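Bin cell, KUKA arm: cable dressing and suction cups
18 July 2026, A. Kurup
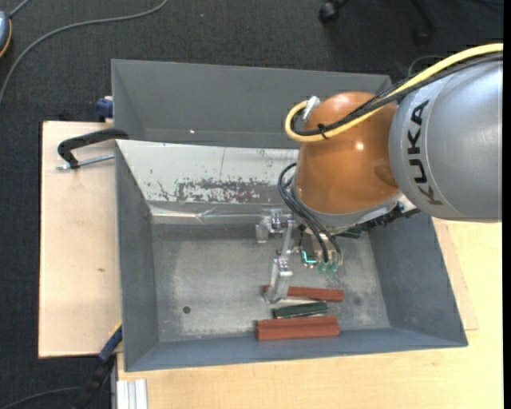
Satish wants it written down that the vacuum faults went away after he changed the cups. Fine, written down. I don't believe it was the cups. The log has 63 faults since February, and most of the ones I opened were with the wrist turned hard over, when the lines pull tight. A worn cup would leak in any pose.

Went over the tool with Þröstur. Both green cups seat properly now. Finger bolts checked, one took a quarter turn. The tie holding the yellow cable and the black ones at the orange joint is doing too much on its own. I'd like a second one further back, and more slack in the loop. Þröstur says the slack will snag on the bin wall. Maybe. Try it at 10% speed first.

Clamps: the bin had crept again. Re-tightened and put pencil marks on the table so we can stop arguing about whether it moves. Gangadharan's view is that the scraped patch on the back panel is old. I have no way of telling, and neither has he.

Ran 1,023 picks afterwards on the blocks, 2 faults, both wrist over. Erari's leaflet says the cups are good for life "under normal use", whatever that is.

To do: second tie, new hose for the left cup, repeat the run with the old cups back on. Satish won't like that last one. Amancay has the old cups in her drawer.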